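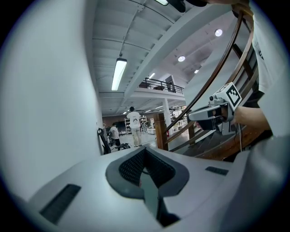

I spent most of this week on time offsets, so if you came for the fun planning stuff, sorry, next month! My alignment tool (it's called Dustinach, after a typo I got fond of) takes the recordings from two handheld grippers and tries to put them on one clock, and it has been mostly fine as long as you stay on flat floor. Stairs are another matter. With a gripper held out over the steps like that, and the marker cube on top of it tilted over at an angle, the pose solver has two answers it likes almost equally well, and it will happily hop between them from one image to the next. Add the wide lens bending that big white wall into a bow and you can guess how my plots looked.

So, what I changed. The old code solved every image on its own and smoothed the result later, which meant a flipped pose got averaged in with the good ones and dragged everything sideways. Now I keep both candidates and carry them forward, and only pick one when the motion makes it obvious. I look at 7 images at a time. I tried 4 first and it was quicker but it kept picking too early on slow turns.

The test recording I've been leaning on has 2570 images in it, and the old version gave me a pose I'd trust in 1503 of them. I haven't got a final number for the new one yet because I found a bug in my own scoring script halfway through (it was counting skipped images as good ones, ugh). The plots look a lot calmer though.

The other thing is lights. The long tube hanging from the ceiling is bright enough that exposure drops whenever it comes into view, and the white squares on a marker go gray. For now I just stretch the contrast in a patch where the marker was last seen – crude, but it took an afternoon.

Still on the list: Komine, my little viewer, can't show both candidates side by side, so I've been printing numbers to the terminal like it's my first week on the job. And the config loader still wants the lens file in one exact folder. I'll push the branch once scoring is fixed, probably in August.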